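Workbench FAQ – Covers, Stands and Small Parts

What should I put on the table first?
Black plastic sheeting covers most of the top. White parts are easy to find against it, and a slab with gray veining can sit on one side as a hard surface for the stand.
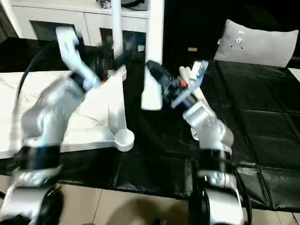
Where do threaded pieces go?
Lower them into a narrow compartment of the white plastic divider, ridges up. The panels are thin – lift the divider from underneath.

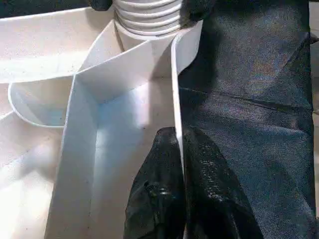

Kilex Bench Notes, No. 16

Can I use cloth instead of plastic?
Yes. Dark fabric works, but shake it out before October storage.

Who do I ask about spare dividers?
Inger Thygesen at Plutport, ext. 958. Allow around five days.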